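Reports > Site visits > Greltovville

Last updated: Wednesday, April 17, 2019

Open afternoon at the Faltura workshop, Greltovville

Faltura opens its workshop to visitors twice a year. I went to the spring session, mainly to see how the firm teaches its arms to handle stock without anyone writing a program for each job. The building is at the far end of the Marulanda road, past the bus depot, and the signs give out at the last roundabout. Parking is on the verge.

Visitors were taken round in groups of 13. Ours began in the teaching hall, where there are two kinds of station. At the first, the operator takes hold of the arm and moves it through the task by hand. The motors are set so that they carry the weight of the arm and little else, and the joint angles are logged all the way through. At the second, the operator sits at a desk with a smaller copy of the arm, and the large one follows it.

Hand guiding was shown first, with a tray-loading job. It needs no training worth the name. A visitor from our group was given the arm and got a part into the tray on the second try. The drawback is that the operator's own hands and sleeves get into the camera views, and the firm finds such recordings less useful for anything that depends on sight. Hand guiding is now kept for short, fixed movements such as pressing a latch or turning a knob.

Most of the work is done by remote control. The software is called Stustent and was written in the building. It records the position of the leader arm, the position of the follower, the state of the gripper and the camera views, all on one clock. A foot pedal starts and ends each recording. A second pedal marks it as spoiled, and spoiled runs are kept in a separate folder for later checking. The set for the task we watched stood at 426 good recordings that afternoon. Across all tasks the hall had 1,435 on file, which was lower than I had expected for a site of this size.

Operators work in blocks of 100 attempts and then change tasks. I asked whether quality drops towards the end of a block. The reply was that speed goes up and the paths get shorter, and that shorter paths are not always wanted, as the arm then learns to cut close to the edges of things. The start position is changed by hand between attempts, following a printed card.

There is no force feedback at the desk. The operator feels the weight of the small arm only, and must judge contact by eye. One of the desk screens carries the view from the wrist, and it is of use mainly in the middle part of an approach. Close to a surface it loses focus and there is very little to steer by: grey, a few faint streaks, perhaps a dark line that could be a joint or an edge.
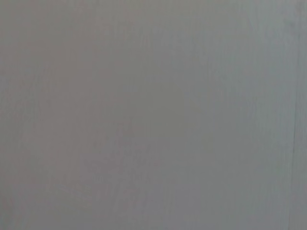

The usual practice at that range is to look at the fixed side camera and come in slowly. New operators tend to stay with the wrist view too long and push harder than they need to. A current limit on the follower arm stops the worst of it. I was allowed six attempts at the desk and tripped the limit on three of them. The delay between the two arms was small enough that I stopped noticing it, but the leader's gripper trigger was stiff and my thumb was sore by the end.

The last stop was the playback bay, where a trained arm repeats the tray job unattended. It ran well with the tray square to the bench. With the tray turned, it paused above the part for several seconds before going down. Staff did not give a success rate and I did not see enough runs to offer one.

Practical notes: safety shoes are lent at the door, but large sizes run out. Bags go in lockers. The tour takes two hours with a short break, and the tea is in the corridor by the goods lift. The next open afternoon is planned for the autumn, and booking is by post or at the front desk.

4 comments | 9 shares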